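4 片付けという課題の難しさについて

4.1 なぜ食卓なのか

家庭用ロボットの論文は、たいてい食卓から始まる。本稿も例に漏れない。食卓が選ばれる理由は学術的というより実務的なもので、天板は平らで、高さが一定で、しかも査読者の全員が自宅に一つは持っている。Crichton はかつて所内の研究会で、食卓を「工場のふりをしてくれる唯一の家具」と呼んだ。筆者らもおおむね同意するが、食卓が工場のふりをやめるのは、人が物を置いた瞬間である。

工場では部品の位置に図面がある。家庭の食卓にあるのは、前の晩の経緯だけである。瓶の隣に野菜があり、皿は手の届きにくい奥へ押しやられ、なぜそこにあるのか家族の誰にも説明できない物がもう一つ載っている。人間はこの状態を「散らかっている」と一語で済ませ、片手で片付ける。現在の把持計画器は、この一語を展開するために相当な計算資源を消費したうえで、しばしば瓶を倒す。

4.2 課題の構成

本節で扱う課題群 Clatstead は、食卓上の片付けを模したシミュレーション課題からなる。課題は「取る」「寄せる」「載せる」「除ける」の四つの動詞で記述され、対象物は日用品の三次元モデルから選ばれる。課題文は意図的に短くした。Jasińska が予備調査で家庭内の依頼を書き起こしたところ、大半は主語も目的語も欠いており、最も頻度の高い文は「それ、あっちにやって」であった。これをそのまま入力とする条件も検討したが、人間の評価者どうしの一致率が低すぎたため、採用を見送った。

比較対象には、幾何的な把持計画に基づく Mamitz と、模倣学習による方策 Nomar を用いた。いずれも単腕、平行開閉の手先を前提とする。両者は設計思想において正反対であり、失敗の仕方も正反対である。Mamitz は把持候補が見つからなければ停止する。Nomar は停止しない。家庭に置くならどちらがましかという問いに対し、共著者間の合意は本稿の執筆終了時点でも得られていない。

各条件について試行を 83 回ずつ行った。100 回でないのは、計算機の割り当てが 3 月で切れたためである。

4.3 結果

対象物が卓上に単独で置かれた条件では、どちらの手法も実用に近い成績を示した。もっとも、卓上に物が一つしかない家庭では、ロボットの導入を検討する動機も乏しいと思われる。

問題は隣接条件である。対象物の隣に別の物を近接して置くと、両手法とも成功数が目に見えて落ちた。Nomar の失敗のうち 23 回は、対象物を正しく把持しながら隣の物を倒したものである。従来の評価指標ではこれらは成功に数えられる。対象物は確かに持ち上がっているからである。Pietrzak は当初この指標の維持を主張したが、自宅の台所で同じ基準が通用するかを配偶者に照会した後、主張を取り下げた。本稿では、周囲の物が元の姿勢を保つことを成功の要件に含めている。

隣接条件の難しさは、物の形の組み合わせに強く依存した。背の高い瓶は、上から近づく手先に対して首を差し出す格好になり、わずかな接触で傾く。一方、丸みのある野菜は接触すると転がるか、隣の物に寄りかかる。寄りかかった物を取れば、寄りかかられていた側の条件も変わる。人間はこの程度の連鎖を意識せずに処理しているが、そのことを褒められた人間はまずいない。 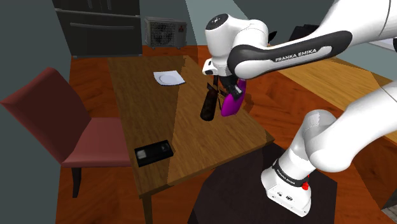
図 2 シミュレーション環境における隣接条件の配置例。

Mamitz の場合、この種の配置では指の進入経路が見つからず、計画の段階で打ち切られることが多かった。打ち切りは安全な失敗ではあるが、利用者の側から見れば、腕が食卓の上で考え込んだまま夕食の時刻を迎えるという現象になる。余裕距離の閾値を緩めると打ち切りは減り、その分だけ転倒が増えた。両者の和はほとんど動かなかった。

奥に置かれた皿を対象とする条件では、別種の困難が現れた。平たい皿は上から挟むには広すぎ、横から挟むには天板に近すぎる。縁だけをつまむ把持は原理的には可能であるが、持ち上げる途中で皿が傾くため、載っている物があればまず落ちる。Fragkou の提案により、皿を卓の端まで滑らせてから下側に指を入れる動作を追加したところ、空の皿に限って成功が増えた。同じ動作は、皿を端から落とす失敗も新たに生んだ。シミュレーション内の皿は割れないため、この費用は本稿の数値には現れていない。

4.4 考察

以上から、家庭の片付けは機械にできるか、という問いに答えることは一応可能である。物が一つずつ離れて置かれ、皿が空で、急いでいる人がいなければ、かなりの程度までできる。この条件を整える作業は、一般に片付けと呼ばれている。

Beaulieu は、利用者があらかじめ物を離して置く運用を提案し、Ogilvie における作業者と機械の分担を参考例に挙げた。作業場であれば、置き方の規則を床に線で引けばよい。食卓に線を引く案は、聞き取りに応じた 2 世帯のいずれからも支持を得られなかった。

筆者らがより見込みがあると考えるのは、対象物を取る前に隣の物を動かす、いわば段取りの学習である。予備的な実験では、先に隣の物を指の背で少し押しやるだけで転倒が減る例が観察された。ただし押しやる距離の加減は難しく、現状の方策は遠慮がちすぎるか、卓上を一掃するかのどちらかに寄りやすい。次節では、この加減を報酬としてどう書き下すかを論じる。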